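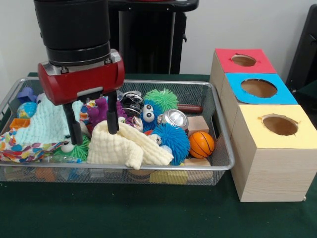 La cesta de siempre, con la toalla color crema en el centro.

Diario > Orden en casa > Juguetes

Esta cesta de malla la compré en Benedetti y debía guardar solamente pelotas. Después entraron las telas, los bloques y una lata de metal, y ahora cada cosa está debajo de otra. Decidí dedicarle una tarde de marzo.

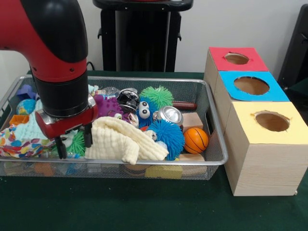

El globo terráqueo pequeño y el bicho azul de ojos grandes.

Mi primera regla es quitar las telas antes que los juguetes. La manta de punto la quiero lavar aparte – en agua fría, porque la anterior se me encogió. Las pelotas de pelos atrapan mucho polvo y todavía no encuentro un buen método para ellas.
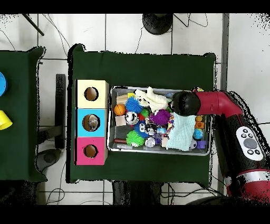 Los tres cubos de colores, cada uno con su agujero.

Para repartir tengo tres cajas en forma de cubo. Pensé poner etiquetas, pero prefiero probar dos semanas sin ellas.
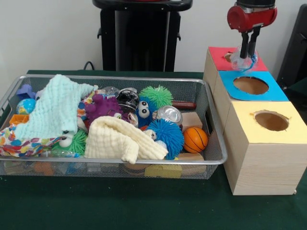

Cesta a la izquierda, cajas a la derecha.

Lo transparente me causa más dudas, no sé si va con las pelotas o solo. ¿Ustedes cómo lo hacen? Yo seguiré mañana con los bloques.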